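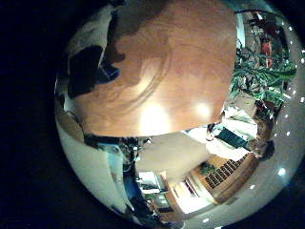

Cahier atelier, février, reprise 14 h

Plateau bois, suite. Fil bien courbe autour du coeur plus clair, ça va peluchér si on force au racloir. Donc : ponçage au 90 seulement, puis 12 h sans y toucher, puis huile. Pas de racloir au centre !!

Vernis Skirnivine : deux couches déjà. Reflets trop durs à mon goût près du bord, je voulais du satiné. Demander à Desmond s'il reste du Drukport mat, sinon passer commande chez Birkett (réf. 1068 sur leur vieux bon, à vérifier, le catalogue a changé).

Pesée du pot avant la 3e couche : 1 068 g. Noté sur le couvercle aussi.

Rangement du coin. Le tas de trucs noirs contre le mur, à trier avant vendredi non, avant la livraison Hedton. Câbles d'un côté, le reste au bac. Je n'ai pas trouvé le tournevis coudé, si quelqu'un l'a pris merci de le remetre.

Plantes : arrosées ce matin. Les longues feuilles pointues partent dans tous les sens, à éloigner un peu avant de poncer, la poussière colle dessus et après c'est l'enfer à nettoyer. Desmond Doucet veut bien les prendre dans son bureau le temps du chantier.

Éclairage : la lumière rasante du soir montre toutes les rayures, celle du plafond non. Contrôler à la lampe à main, toujours du même côté.

Essai huile sur chute : 5 min, essuyé, teinte ok, un poil trop orange. Refaire avec moitié moins.

Reste à faire : 3e couche, chants, dessous. Appeler Hedton pour les pieds.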